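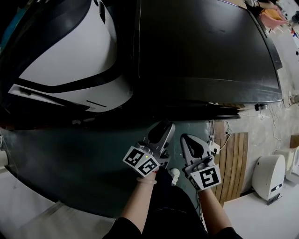
4 min read

Issa Issa had already put the kettle on when I got to the Loslow workshop, and he'd also put a pair of grippers on the chair I was meant to sit on. "Move those," he said. "Or pick them up, if you like. Most people do."

So I picked them up. I'd come to talk about the Tomar, the pair of hand-held grippers that his little firm, Plernton, has been hiring out since March, and I suppose I'd expected something heavier and more serious. They're grey and white plastic, one for each hand, with dark or grey fingers at the front and those blocky black-and-white squares on the housing. You squeeze, the fingers close. I spent a good minute pinching the corner of my own notebook.

"Everyone goes for whatever's nearest," Issa told me. "Keys, biscuits. One chap went for his own sleeve and couldn't work out why it felt odd."

If you read this site you'll know roughly what the idea is. You do a job with the grippers in your hands, the kit records how you moved, and that recording goes towards teaching a robot arm with the same sort of fingers to do the job too. I asked Issa how he sells that to people who haven't got an arm yet, and he laughed.

"Badly, at first! I used to start with the software. I'd be twenty minutes in and they'd be looking at the door. Now I hand them over and shut up. They do a job they know, with their own hands, and they start asking me things."

The squares, he explained, are markers, there so that the software can work out where each gripper is and which way it's pointing. I wanted to know what happens when you turn your wrist and hide one. "Then you've hidden it," he said cheerfully. "It'll cope with a short gap. If you keep doing it, we throw that take away and you have another go. You learn to keep your wrists honest, same as you would with a paintbrush."

The basic hire is 999 pounds and gets you 50 hours of recording, plus a day with Issa or one of his colleagues at the start. I said that sounded like a lot of money for something I could get the hang of in a minute. He didn't seem put out.

"You got the hang of squeezing," he said. "Doing the same task 50 times without getting bored and changing it, that's the bit you pay us to sit with you for. People speed up. They get clever. By the end of the morning they've found a short cut and all the early takes look like somebody else did them."

Does that matter? "Depends what you want. If the short cut's better, fine, we start again with the short cut. What I don't want is half and half."

We had a go at it properly after the tea, sorting small parts from one tray to another. I'm right-handed and my left gripper spent most of its time hovering about doing nothing, which Issa noticed straight away. He got me to hold the tray steady with it. My forearms were complaining long before I'd have admitted it - they aren't heavy, but you're holding your hands out in front of you in a way you normally wouldn't. I told him so.

"Yes, that's fair," he said. "It's the thing we hear most. We tell people to stop every quarter of an hour and most of them don't. I've asked for a lighter housing on the next version. I won't give you a date because I'll be wrong."

My other grumble was how little you can feel. With fingers you know at once if something's slipping, and with these I was going by eye the whole time. I dropped two washers and a plastic clip. Issa thinks that's partly the point: "The arm's going to be in the same boat, isn't it? If you can only do it because you've got lovely sensitive fingertips, the arm's stuck. Do it by eye and it's got a chance."

I hadn't thought of it like that, and I'm still not sure it made me any happier about the washers.

Their longest customer so far is a packing firm called Lerkell, who took the kit for one job and kept it for three. Between them they've sent back 196 usable takes on the latest one, folding the card inserts that go round glass jars. I asked how many weren't usable. "More than that," said Issa, and got up to find the biscuits.

When he came back I asked who he'd turn away. He had an answer ready. Anyone whose job changes every week, for a start, and anyone who needs real force. "If you're leaning on it, it's the wrong tool. I had a man wanting to do jam jar lids. Tight ones! I told him to buy a machine for that, they've been around for years."

And who should ring? "Somebody with a fiddly little job that's the same on Monday as it is on Friday, and a person who's good at it and doesn't mind being watched. If they haven't got that person I'd wait until they have."

He walked me down to the gate afterwards, still talking about hinges. The introductory day can be booked on its own, and if you go on to hire the kit he takes the cost of it off the bill.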